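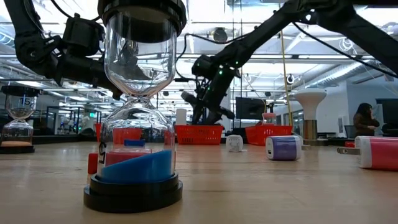
Trirkar Opens Bench-Time Trials for Buyers Still Arguing Over the Budget

Trirkar will lend two-arm tabletop robot cells to small firms for 17 days, starting in January, before anyone has to sign a purchase order. Buyers set the cell to work on their own clutter – hourglasses, baskets and chargers all qualify – and keep the logs.

"A quote covers the arms," said Noemí Maldonado, head of sales. "Then come the grippers, the cables and a table that doesn't wobble, and Finance stops returning your calls."

The trial fee is $984, credited toward any order. Each site gets 2 planning calls with Araceli Valdovinos, who will ask for your floor plan and notice if you guessed.

Applications close Wednesday at noon.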